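Hulto opens tidy-up table at Dendgate, Friday from 10

DENDGATE - Homewares firm Hulto opens its sorting table to the public this Friday. Free, no booking. Bring the junk drawer, the bathroom shelf, whatever. Small bottles and odds and ends, two baskets, one red one blue, 90 minutes max per visitor.

"People buy a big box and tip it all in," said Shiuli Wickramasinghe, head of product at Hulto. "Two small baskets, you have to decide."
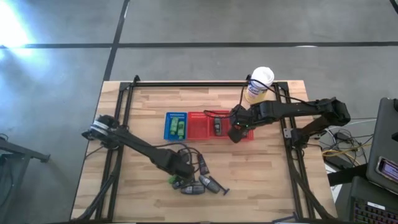
Baskets come in 14 colors, on sale at the door and thru Truklow stores from February. 27 places per session so come early. Parking behind the Lopes building, not out front please.

Press welcome from 9, coffee provided. Interviews and samples: Cathal Brennan, Hulto press desk, befor Thursday noon if posible.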